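Koltdale notebook, bench 2, Sunday, 9:40

Task: can and cups, two arms, teleop. Left arm takes the can, right arm is on candy duty when the task calls for it. Both arms driven by hand from the leader pair. Goal for the week is 300 accepted demos on this layout, then the same again with the cups swapped.

Table as for the last block. Gray cup left, green cup right, both at the far edge. Candy starts in the green cup for this variant. Operator starts with both grippers open and moves the left arm first. Right arm holds its open pose until the can is back down and released. We agreed on this after the Irkelley set, where the idle arm wandered during the other arm's turn and the policy learned to wander too.

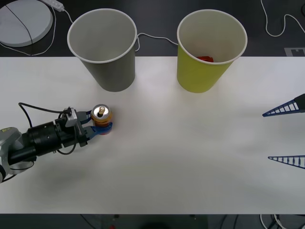 Bench view, left gripper on the can, right gripper parked open.

Grip height matters more than I wrote down last time. With the lattice fingers low on the can they wrap and the can stays upright. Higher up the fingers bend in at the tips and the can leans toward whichever side closed first. Rule for operators from now on: lower half of the can, wrist level, close slowly, pause, then lift. The pause should be long enough to show up in the joint log as a flat stretch. The segmenter cuts on that flat stretch and without it merges reach and lift into one piece.

Leader gripper scaling changed from linear to the curve from the Conneely branch. The last part of trigger travel now maps to less finger motion. Easier to stop short of denting the can. Old episodes stay usable because we record follower state, but do not mix the leader commands from before and after the change.

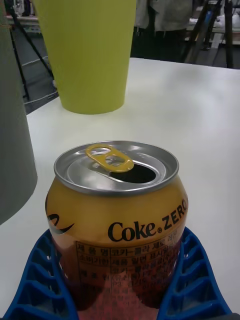

Wrist exposure is locked now. On auto it hunted every time the can came near the lens and the table went from white to gray and back within one grasp. Locked value is in the Misen config under the left wrist entry. Right wrist has the same value copied in and I have not tuned it separately.

Timing check at 10:15. Left wrist stream lags the bench camera by 70 ms. Constant over the whole block, so it is corrected at export. If it starts to drift, stop and restart the recorder. Do not patch it afterward.

Layout reference for resets. Match cup positions to this before every episode, not every block. 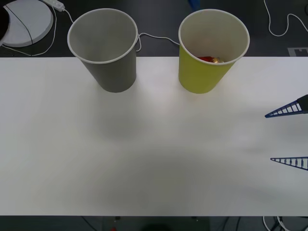 Cups at reset positions, candy in the green one, right gripper open.

Rejected 10 episodes so far. Reasons, in order of how often:
- operator regrasped without backing off first
- pause before lift too short
- right arm moved during left arm's turn
- can set down over the near limit line in software

Regrasps are not bad data as such. If the operator opens fully, backs off and comes in again, keep it and tag it "recover". What gets thrown out is the half-open shuffle, where the fingers slide around on the can. It plays back badly and I can't label where the grasp begins.

Approach direction also needs a rule. Coming in level from the side keeps both fingers in the wrist view the whole way. Coming in from above loses the lower finger behind the can.

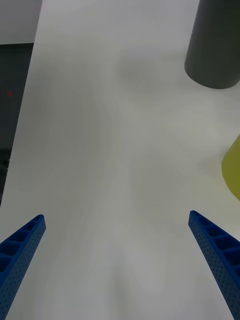

Start pose should have both fingertips in the lower part of the wrist view, fully open, with clear table between them. If one tip is higher than the other the mount has turned and needs retightening before recording. Check at the start of each block and after any contact with the table edge.

Longest episode in this block ran 2,720 steps, mostly the operator hesitating before the close. Kept it, but the loader pads everything to the longest one and the batch no longer fits. Trim the idle head at export, leave the raw file alone.

To do:
- tape marks under both cups
- tune right wrist exposure
- write the pause rule on the operator sheet
- rerun export on the Conneely branch once the trim is in
- ask whether Irkelley episodes can be re-segmented with the same cutter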